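Home | Tidy Corner | Wallpaper | Questions | About

Posted January 1, 2020 by Wysocka

You keep asking me the same things about small baskets and patterned walls, so I've put my answers in one place!

Do I need a basket on every table?
Goodness, no. I keep two in the whole flat, and one of those mostly holds post from September that I still haven't opened.

Solid sides or mesh?
Mesh for me, every time. You can see what's lurking at the bottom, and crumbs fall through when you give it a shake (over the bin, please).

What colour goes with a busy floral wallpaper?
I'd pick one strong plain colour and leave the table white. Teal with purple violets is my favourite — I know it sounds a bit much, but the cream background calms it all down.
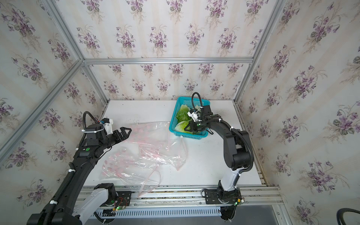 If teal feels too brave, try a leafy green picked out of the pattern. I'd steer clear of another floral, though my sister-in-law in Allach swears by it and her hallway is lovely, so what do I know?

How do I clean a plastic one?
Warm water, washing-up liquid and an old toothbrush for the corners. Leave it upside down on a towel overnight.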